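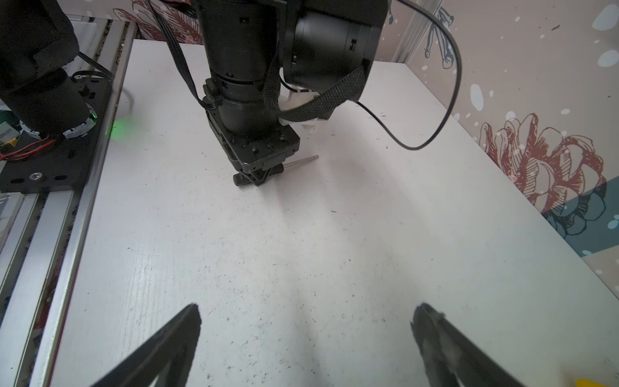
Re: [cell-upkeep] Cable wander on the two-arm table

On a November evening, a list member at Butumden wrote:

> We've just finished bolting together a bench much like yours, two arms
> on an extrusion rail, and the right one keeps faulting out halfway
> through its homing. Error 13 every time, which the Stinix manual
> describes as "communication irregular". Helpful. It runs fine with the
> arm hanging straight down. Swing the shoulder out and it dies.
>
> Have swapped the controller board and the power supply. Before I
> order a new shoulder motor, is there anything cheaper I should be
> looking at? Also, how do you route your cables? Ours look like
> somebody dropped a plate of noodles.

Put the credit card away. I'd bet my lunch it's the cable.

We had the same thing for most of a winter. Swapped two boards, blamed the firmware, blamed the building's wiring, blamed each other. The fault was a connector at the shoulder that got tugged a millimetre or so every time the arm reached out past a certain point. Hanging straight down there's slack and all is well. Reach out and the slack is gone, and the controller stops hearing from everything below the joint. "Communication irregular" is a fair description of that, if you're feeling generous.

As for routing, I'm in no position to throw noodles at anybody. Ours goes like this. The black ribbon comes in from above and runs down the side of the link. The round cable goes the other way, out to the side in a big lazy arc over the table and back in to the arm. I know the arc looks untidy. I've been told so by people with clipboards. Every time it's been shortened to please them, the faults have come back within the week, so now it stays long.

The woven strap round the shoulder motor and down the front of the arm is worth copying. Ours is plain black webbing. Do it up snug but leave enough give to get a finger under it, and check that it clears the housing through the full swing. I used to do all of this with cable ties, pulled as tight as I could manage, and I'm fairly sure I strangled at least one good cable that way.

What I'd try, in this order:

Power down. Properly down, at the wall.

Unplug and reseat the shoulder connector. Look at the pins with a torch. If one is sitting back further than its neighbours, you've found your problem and can stop reading.

With the power still off, move the arm by hand to the worst position you can think of and watch the cable the whole way. If it goes straight anywhere, it's too short.

Power up and home it slowly, one joint at a time. We use the Horix jog screen and leave the speed at the lowest setting. It's dull. Make tea first.

While you're down there, put a driver on the little bolts in the square wrist plate. They back out over time, and a loose plate gives you a wobble at the gripper that looks exactly like bad calibration. I've recalibrated a loose bolt more often than I'd like to admit. Same goes for the screws holding the base plate to the rail.

If you run a thin rod off the side of the gripper, as we do, keep an eye on the point when you bring the arm down near the table. The software has no idea it's there. Our tabletop has a fine collection of specks and scuffs, and I won't be pointing fingers on a public list.

One last thing, on the homing offset. After we reseated the connector, our shoulder count came back at 1,910 where the log had it at 3,583 from the month before. Don't panic if you see a jump like that. Ours had simply lost its reference with the plug out, and a fresh homing run sorted it. Write the new number down somewhere other than the sticky note on the monitor.

If it still faults after all that, run the log through the Akbulut reader and post the last page of it here. Only the last page, please. The one before last on this list got the whole file, and my mail program took it personally.

Good luck with the noodles.

–
Bench upkeep, second floor
Replies to the list, please, I lose track of the private ones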